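Home | Forums | Workshop & Storage | Members | Search

Sorting wooden blocks: by color or by shape?
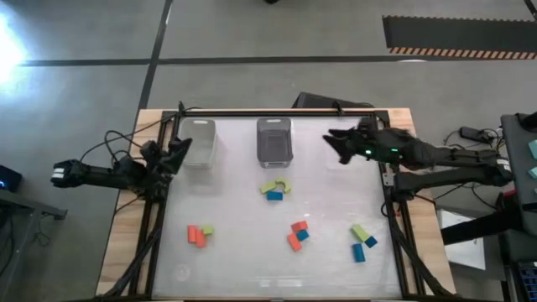

tpeixoto
I am setting up storage for a mixed set of wooden toy blocks and have not settled on a sorting key. The set includes rectangular blocks, cubes, cylinders and an arch with a curved notch. Storage is open rectangular bins in translucent plastic, one clear and one smoky gray, standing along the back edge of the work surface. The pieces are spread out on the white surface in front of them. Color is the obvious key, but a yellow-green arch and a yellow-green cube have nothing in common when you build with them. Shape seems more useful. Opinions welcome before I print labels.

olness_bench
Shape. A builder looks for a function first: a support, a span, a roller. Color is a secondary attribute. I keep a Wirkier set of 500 pieces at home and it has been sorted by shape for seven years without a change of scheme.

gridline20
Disagree. It depends on who does the sorting. A four-year-old will return a blue block to a blue bin with no instruction. The same child will argue that a short rectangular block is a cube. Sort by color if children put things away, by shape if adults do.

olness_bench
The child argument is overstated. Put one sample piece on the front of each bin and the problem goes away.

gridline20
Then the sample piece gets used in a tower and the bin has no label. I have run that experiment.

R. Thomas
Two bins will not carry a full shape sort, so the practical question is where to split. My suggestion: pieces that roll, and pieces that do not. The orange-red cylinders go in one bin, everything with a flat face all round goes in the other. The arch goes with the flat pieces. It sits stable on its feet and stacks badly whatever you do.

tpeixoto
That is a cleaner split than either of mine. Which goes in the clear bin?

R. Thomas
The smaller group. You want to see at a glance that it is complete. A smoky bin hides the bottom layer once it is half full, and in poor light you cannot tell blue from dark green through it.

nadar_77
Minor point. Check the bins for a molded lip on the inside of the rim. Cylinders catch under it when you tip the bin out. The Nadar bins I bought last September have one and I ended up trimming it with a deburring tool. The Utitham ones have straight walls, but they slide on a smooth surface unless you put rubber feet on them.

gridline20
Rubber feet also raise the bin enough for a thin block to wedge underneath. Use a strip of drawer liner.

olness_bench
For the record, I still think a third bin solves this. Cylinders, arches, rectangular pieces including cubes.

tpeixoto
No depth left for a third shelf, but there may be width along the back. I will try the roll / no-roll split first, with drawer liner under both bins, and post the label file when it is done.

Last updated: Aug 16, 2020

Comments (4)

Marl: We use the same split for a box of craft offcuts. Dowels on one side, all else on the other.

kettleby: What label size? 20 mm tape is too wide for the rim on mine.

Tiago Peixoto: Not decided. Probably on the front wall, below the rim.

Oona: Color sorting looks better on a shelf, and I will keep doing it.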